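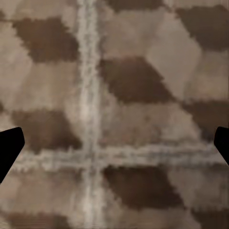
What we're spending on the arm this year

Posted 18/05/2023

I said in the winter that I would put our equipment numbers up once they were settled. They are mostly settled now. We're a very small shop in Hallbridge, three people and a part-timer, and we write pick and place routines for household jobs. Most of the work is still in simulation. The question this spring was how much of it should stay there.

The short version is that we're buying one arm in June, a used one, and putting off the second until next year.

The arm itself is 2,896 dollars from a reseller in Dostomby. Wellington Barros found the listing and drove over to look at it. It comes with a controller and a power supply but no gripper, which is normal for used ones and is the part that people forget to budget for. A new unit of the same size would have eaten the whole year's money and left us with no spare parts.

The gripper is another 674. We went back and forth on this. There is a cheaper one that opens just as wide, but the fingers are a single molded piece, so if you crack one you replace the set. The one we picked has fingers that come off with two screws. Spare fingers are 53 a pair and I'm ordering two pairs, so put down 106 for that.

Then there's the computer. Modupe Igwe has been running the simulator on a machine that was old when we got it, and a batch of overnight runs now finishes well after lunch. The replacement comes to 2,648 with the graphics card. I had this in the "nice to have" column until Modupe showed me her log for April and I added up the hours she spent waiting on it. It moved up.

So the list, in the order we're paying for it:

Computer, 2,648
Used arm, 2,896
Gripper, 674
Spare fingers, 106

Shipping and the mounting plate aren't in there. I don't have a quote for the plate yet. Folasade Omoregie thinks the shop in Plikisberg can cut it from our drawing, and I've asked them twice.

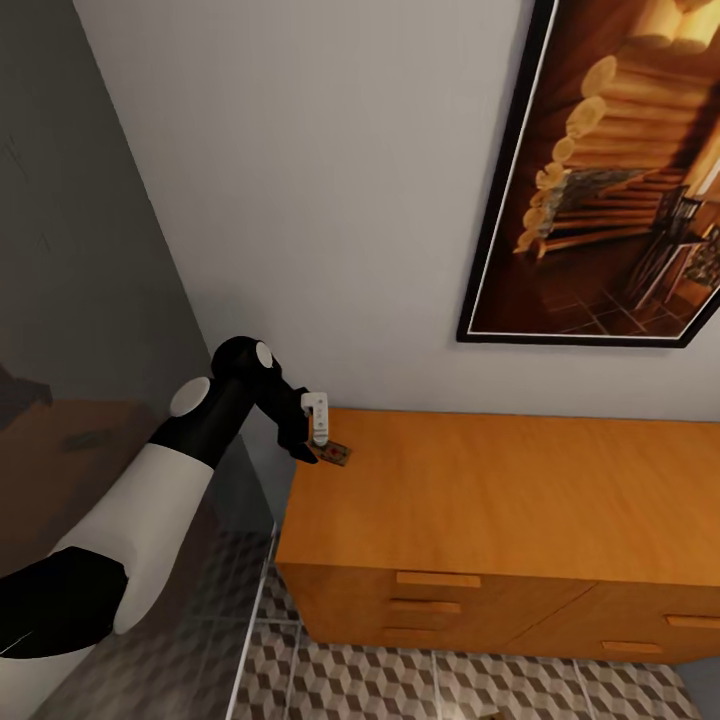

I put the computer first for a plain reason, and it has to do with what we get out of simulated rooms before any hardware shows up. Every room we try there is a room we don't have to furnish. The bedroom set we've been using has a wooden dresser against a wall, a glass panel close to the arm and patterned tile on the floor, and the arm has to come in over the front edge of the dresser to get at small things on top. Setting that up for real would mean floor space we don't rent. Working in it told me how much reach to shop for, and two listings came off my list that same week for being too short.

It also changed my mind on the gripper. I had been pricing a wider one, for boxes and jars. Nearly everything our customers ask for is small and flat, stuff that gets left on furniture, and the wide one costs more and closes slower. If somebody needs jars we'll quote for jars.

What I left out on purpose: a force sensor, a mobile base, and the service plan. Sabine Hellwig ran a bigger lab than ours for years and she read the draft budget for me. Her note on the service plan was one line, "keep the cash and buy a second cable set." I haven't priced the cables. They should fit in what's left.

The second arm is the Ekpo job, if we get it. Danjuma Igwe is handling that bid and we won't hear until the fall. I'd like to have two arms on one table, but I'm not borrowing for it, and with one arm we can do everything that's on the books.

A few people asked by email about leasing. I got one quote. Over two years it came out well above the used price and we would have had to send the arm back at the end, so I stopped there. It might make sense for a shop with steady monthly income. Ours comes in lumps.

Still to do before the order goes in: get the plate quote, check that the wall outlet by the bench is on its own breaker, and ask the reseller for the hour count on the joints in writing. I'll post the final total when the invoices are in.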